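Keepsake tin

From Clumora, the household encyclopedia
Last revised December 2, 2025

A keepsake tin (also called a bits tin, a baby tin or, in older households, simply "the tin") is a metal box, very often one that first held biscuits or sweets, which a family has kept and filled with small things it would be sorry to lose. The name covers the tin and its contents together, and people will happily talk about "doing the tin" when they mean taking everything out, looking it over and packing it again.

Origins and form

Tins of this sort are usually rectangular or round, with a lift-off lid and a lacquered inside, gold being the most familiar colour. The lacquer was put there to protect food, and it goes on doing a kindly job for cloth and paper long after the last shortbread has gone. A tin sold with 500 or 800 grams of biscuits in it is generally thought a comfortable size, large enough for a pair of baby shoes and still small enough to sit on a wardrobe shelf.

Usual contents

There is no fixed list, and that is a good part of the charm. Knitted things are common, as are baby shoes, scraps of lace, fabric pouches and little boxes whose first purpose everybody has forgotten. Ordinary household goods creep in too - a packet of tissues, a sponge, something from the chemist's - and many families leave them there quite contentedly for years.

Packing

Most people pack on a large table with a cloth over it, which keeps small pieces from rolling away and is gentle on anything delicate. Boxes and other stiff items may be stood upright along one side, with the soft bundles tucked between them as padding. Pouches are handy for buttons, ribbons and other loose pieces. Filling one side before starting on the other is a popular habit, and it leaves a clear space for whatever awkward shape comes last.

Sponges and tissues are best added at the end, and only if they are perfectly dry, as a damp one can mark the lacquer and, in time, rust the seams.
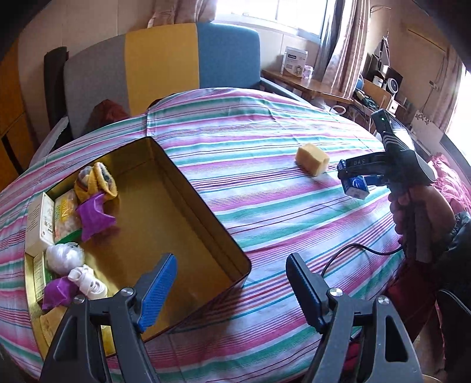

Small household items and a striped tablecloth
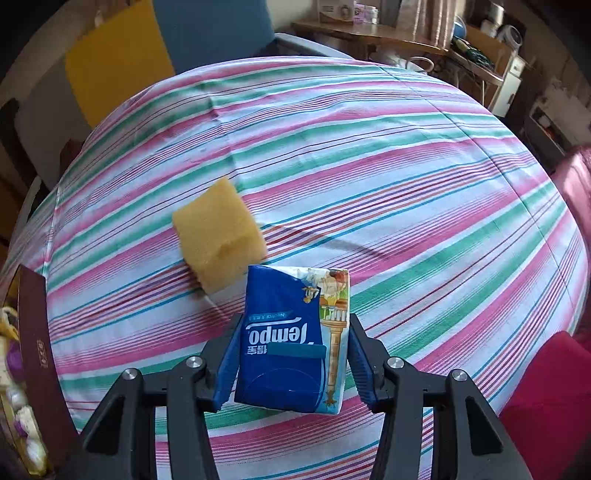 Reader notes

Vik writes that the advice on filling one side first works nicely for square tins but is hopeless for round ones, where everything slides to the middle the moment the tin is lifted - a rolled flannel down the centre cured it, and the lid has closed properly ever since. Vik would also like the article to say something about dents, and whether they can be pushed out from the inside without cracking the lacquer.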